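Amaral Meal Diary Set

README, last revised 1 August 2018
Maintained by Osvaldo Barros

What it is

A set of 166 food diary entries copied out of personal eating blogs, with the authors' permission. Each entry covers one day: breakfast, lunch, dinner, snacks, and whatever the writer felt like saying about them. The name comes from the street I lived on when I started.

Fields

entry_id
meal (breakfast, lunch, dinner, snack)
text, as posted, typos included
kcal_claimed, blank in most rows

Before you trust it

People write up the days they're proud of. Nineteen bloggers contributed, and I doubt any of them posted the night they had cereal over the sink. Portion sizes are mostly guesses. "A handful" of almonds has no agreed meaning and I haven't tried to give it one.

The kcal_claimed column came from whichever calorie counter the writer favoured. I checked about 6 of the values against package labels and wasn't reassured. Don't average them.

Trulenia asked for a "healthiness" score per meal. I left it out. I've yet to see one that could cope with soup.

Known problems

1. Brunch is filed under breakfast, except where the author called it lunch.

2. Two entries are the same day posted twice with different desserts. Both are kept. 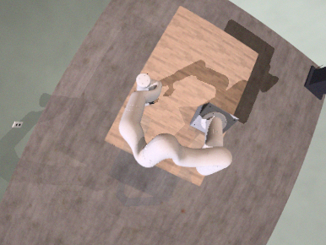 3. Holiday baking is overrepresented, as November makes up far too much of the set.

4. Flavour notes got trimmed in the Justeck export. Use the plain text file instead.

Licence

Non-commercial use only. Ask before republishing whole entries.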